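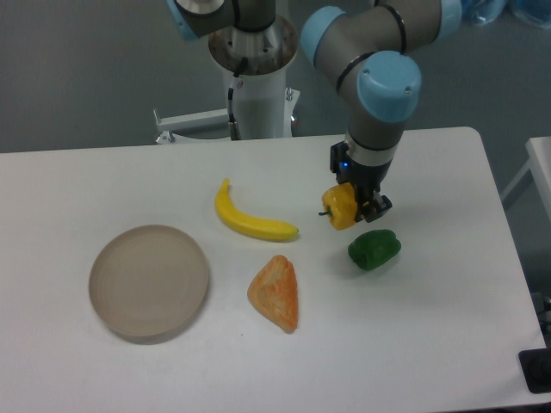
Flaltier is a small-press comic book series written by Vernon Dufour and drawn by Sointu Ikonen, published by Wulport from October 2000. It follows a lighthouse crew in 1796 who are said to be cursed, though the early issues never settle whether the curse is real. The series is often called a food comic on the strength of its second story, in which the ship's cook paints the same still life every morning. Ikonen's panels for it keep to plain kitchen shapes, much like a yellow banana lying near an empty round plate on a white table, and the claim that each item stands for a dead sailor rests on one fan essay by Máté Virág. Dufour has never confirmed it.

Publication history

The series ran for 31 issues. Wulport's advertising put first-issue sales at more than 2000 copies, a number that has been repeated ever since without a source – the printer's records have not been published. Olumide Ibrahim took over the lettering partway through the run.

Reception

Fans describe the book as a lost classic. Reviews from the time are few and mostly lukewarm, and two of the warmer ones ran in Wulport's own newsletter. Aleksi Ahonen, writing on 2020-10-17, praised the art but found the ending rushed. A planned sequel, Grernach, was announced at a convention in Riihimäki. No pages from it have been shown.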